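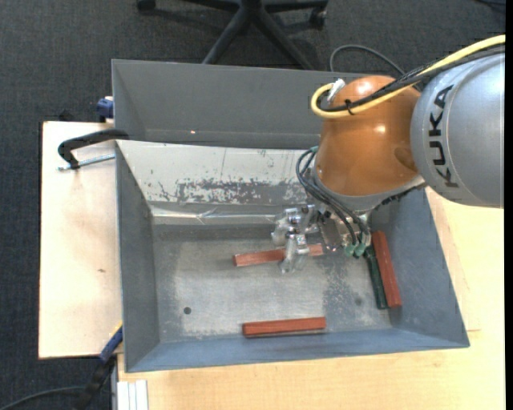 Sevim Polat reckons you should never pay the full quote on a house move, and after last month I'm with her. Zirora wanted 2,964 for a two bed flat, Kurtuluş to Hevholm, packing not included. Got it down by 541 just by moving the date to the middle of December.

kettlewick
541 off for changing the date? Blimey. Did they put it in writing

Sevim Polat
Always get it in writing. Mine tried to add a "stairs charge" on the doorstep. Second floor, which I'd told them twice on the phone.

mossy_pete
Disagree with all this haggling tbh. You squeeze them and you get the B team. My brother beat a firm down to nothing and they turned up four hours late with a van too small for the sofa. Pay the going rate, tip the lads, get your stuff there in one piece.

kettlewick
the lads don't see the difference either way pete, they're on a day rate

mossy_pete
Some are. Not all.

Search the forum Go Advanced search

Heino Adomaitis
Used Mevus for mine, part load. Your things share a lorry with someone else's. Cheap but you get a delivery window, not a day — mine was nine days. Slept on a camping mat for a week of it. Would do it agian if I had a spare mattress at the other end.

Sevim Polat
Nine days! With kids that's a no from me.

Heino Adomaitis
Fair. No kids here, just records. Insurance on those was 119 extra, check the excess before you sign, mine was daft.

kettlewick
what about boxes, buy or beg? Supermarket ones keep collapsing on me

Sevim Polat
Buy the book boxes, beg the rest. Small ones for anything heavy. Tape the bottoms both ways. Write the room on the side, not the top, you can't read the top once they're stacked.

mossy_pete
Well we agree on something then. Also kettle, mugs, loo roll and a screwdriver in a bag that stays with you. Not on the van.

kettlewick
bit late for the screwdriver, its in one of 2 boxes marked MISC

We use cookies to remember your settings. Accept Manage Newsletter: enter your email to get the best threads each month

Heino Adomaitis
Try the lighter one first. Also ring the new place about parking, Hevholm side streets are permit only till 6pm and the van will get a ticket — and guess who they'll send the bill to.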